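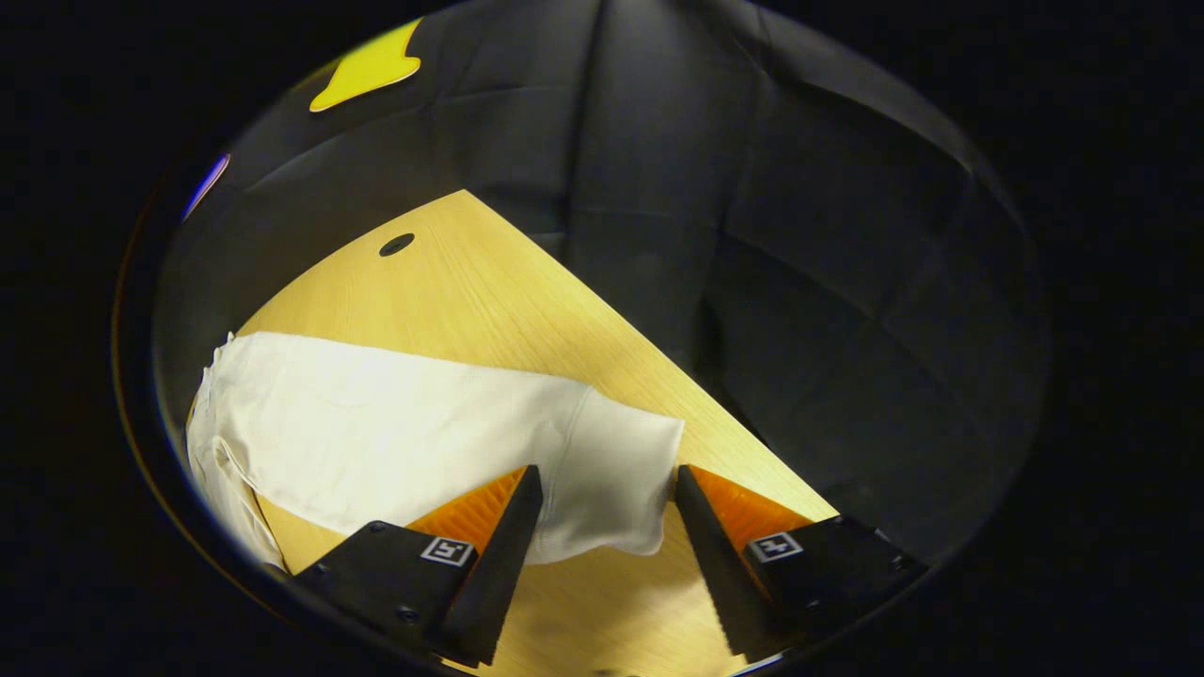 Trevor Ross reckons anyone paying for a gripper kit in 2026 has more money than sense, and that he could print the lot for the price of a takeaway. He left that under my last post, and to be fair to him he did follow it up with a decent question, which was whether the Givisora hand kit is any good for clothes or whether it only looks clever picking up blocks.

So, Trevor, clothes it is! I've had the kit since the end of January and I've done almost nothing with it except washing.

For anyone new, the Givisora is a hand-held gripper. You hold it, you do the job yourself with its two fingers in place of your own, and the camera on it records what went on so you can train an arm on the recordings later. It's sold over here by Skanunix, who also do the spare parts and a sort of support service that I'll moan about further down. I bought mine with my own money and they don't know I'm writing this.

First the fingers, which are the bit I like best. They're tall black blades that come to a proper point, with orange ridged pads on the inside faces, and the point matters far more than I expected. With a fat square fingertip you end up bulldozing the cloth along the table. With these you can get the tip in under a hem or a cuff, close up, and off you go. White cotton things have been my main practice pieces (I own too many, and they show up nicely against the dark curtain I've hung round the table) and I'd say I now get hold of a cuff on the first go most of the time. I didn't on day one. On day one I swore a lot.

The pads grip well without leaving marks on anything I've tried. Thin, slippery stuff is another matter. I had a go with a lining fabric Maëlle Caron gave me and it slid straight out, over and over, until I gave up and had a cup of tea. If your plan is silk scarves, wait and see whether they bring out a softer pad. Skanunix have one listed for May but I've seen their dates before.

Each finger is on a flat mounting plate with a square black and white marker on it, and the software uses those to work out how far open the hand is. No wires to the fingers, no little sensors to snap off. It does mean you have to keep the markers clean and lit. My table light is straight overhead and the plates sit in a fair bit of shadow, and I lost a batch of 20 recordings before I understood that the software was guessing. I've since turned a second lamp on for the long sessions and had no more trouble - but it should be on page one of the manual and it's tucked away near the back.

The camera is very wide, so you get your round picture with black corners. I like it. You can see the table, the cloth and both fingers in one go, and when you're folding something you really do want to know where the rest of the garment has wandered off to. It also sees all the rubbish you forgot to move, so have a tidy first if that sort of thing bothers you.

Now for the moaning. The trigger is stiff. After 100 folds my hand was done for the day, and I've got big hands. Darcy Simard has the same kit and wraps the handle in bicycle tape, which I've copied and it helps a bit. The case is flimsy. And the support service took more than 200 hours to answer one email, then sent me a link to the page I'd said I'd already read. Themba Zwane tells me the phone line is much better, so try that.

I should mention the other one I looked at, the Beaudoin. It's lighter, with a lovely easy trigger, and if I were only picking up cups and boxes I'd have gone for it. But the fingertips are broad and rounded, and when I borrowed one for an afternoon I couldn't get under a flat trouser leg at all without using my other hand, and that rather defeats the object.

Where am I up to? 2,221 recordings, all washing, mostly trousers and sleeves. The arm itself lives over at the Clesby workshop and I'm booked in to try the first training run there next month, so I can't tell you yet whether any of this turns into a robot that folds. I can tell you the recordings are clean and the hand hasn't broken.

Would I buy it again? Yes, for cloth. Trevor, if you do print your own, send me the files for the fingertips and I'll happily test them against these ones. Faustino Arriaga asked about left-handed use as well: it's the same both ways round, only the strap needs swapping over, and you'll want a small hex key for that as there isn't one in the box.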